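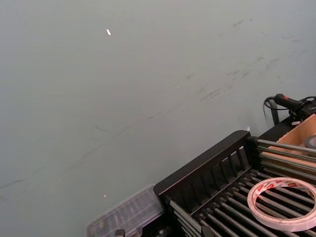 Chamado: reposição e arrumação de consumíveis na bancada de montagem
Estado: aberto, em observação
Prioridade: média
Aberto por: Precious Modise, automação de processos, Mahlangu
Componentes: célula Selar, planejador de preensão Stesix 3
Etiquetas: preensão, rolos de fita, caixas transparentes, cabos

Descrição

A tarefa noturna consiste em recolher consumíveis deixados na bancada e devolvê-los ao suporte ou à caixa correspondente. Um operador faz isso no fim do turno sem instrução escrita. A célula não conclui o ciclo sem intervenção. Peço avaliação para decidir se a tarefa continua no escopo do piloto ou volta para o turno manual.

Comportamento esperado: rolo de fita recolhido, caixa de compartimentos fechada e alinhada, ferramentas com cabo não tocadas.
Comportamento observado: parada por tempo esgotado (limite de 300 s) ou por força lateral acima do limite.

Registro

Entrada 1
Extraí o histórico de outubro. São 1170 tentativas de preensão, todas as classes de objeto somadas. As falhas se concentram em três classes: rolo deitado, caixa plástica transparente e qualquer coisa com cabo solto.

Entrada 2
Rolo de fita dupla face deitado sobre as varetas metálicas do suporte preto. O furo central é grande e deixa ver as varetas por dentro. O planejador interpreta o interior do furo como continuação do suporte e propõe fechar os dedos sobre uma vareta. Com o mesmo rolo sobre superfície lisa, a proposta sai correta. Conclusão parcial: o erro é de segmentação, a garra tem abertura suficiente.

Entrada 3
Alterada a estratégia para preensão pela parede do anel, um dedo dentro e outro fora. Funciona se a vareta sob o dedo interno não limitar a descida. Com varetas tão próximas, o dedo não entra no vão e apoia em cima delas. Reduzi a profundidade de descida em 3 mm. O alarme de força sumiu nos testes seguintes, mas a fita escorregou em parte deles. Mantido o ajuste até segunda ordem.

Entrada 4
Caixa plástica transparente encostada no canto do suporte. A tampa é translúcida, com nervuras em relevo, e o sensor de profundidade devolve ora a tampa, ora o fundo. Sem folga entre caixa e suporte, falta espaço para o dedo daquele lado. Incluído movimento prévio de empurrar a caixa para a área livre da bancada. O movimento alonga o ciclo e às vezes gira a caixa.

Entrada 5
Falsos positivos no tampo verde-acinzentado. O detector marcou riscos escuros e pontos claros como peças pequenas. Aumentei a área mínima de detecção. Efeito colateral: parafusos M2 deixam de ser vistos. Para esta tarefa é aceitável, para a triagem de fixadores não é. Os perfis precisam ficar separados.

Entrada 6
Ferramenta manual preta com cabo ao lado da caixa de papelão. O cabo desce em curva na direção da caixa. Classe bloqueada: a célula não pega nem desloca ferramentas com cabo. A zona de exclusão gerada em volta do cabo alcança parte da caixa, e o rolo cinza guardado nela fica inacessível. Pedi à Stodovance uma zona que acompanhe a forma do cabo. Hoje ela é um retângulo.

Entrada 7
Resposta da Stodovance: recurso previsto, sem prazo. Sugerem retirar a ferramenta da bancada antes do ciclo. Registro que isso transfere ao operador uma parte da arrumação que o piloto deveria eliminar.

Entrada 8
Repetidos 13 ciclos completos com os ajustes das entradas 3, 4 e 5. Nenhum terminou sem intervenção. A causa mais frequente foi a zona de exclusão do cabo, seguida do rolo escorregando.

Avaliação

Com objetos opacos e isolados, a célula repõe material sem supervisão. Com a bancada no estado em que o turno a deixa, não. Recomendo restringir o piloto a rolos sobre superfície lisa e manter o restante como tarefa manual.

Pendências

Separar perfis de detecção (Precious)
Testar dedos mais finos para o vão entre varetas (oficina)
Zona de exclusão por contorno (Stodovance, aguardando)
Verificar se a tampa fosca pode receber etiqueta opaca para o sensor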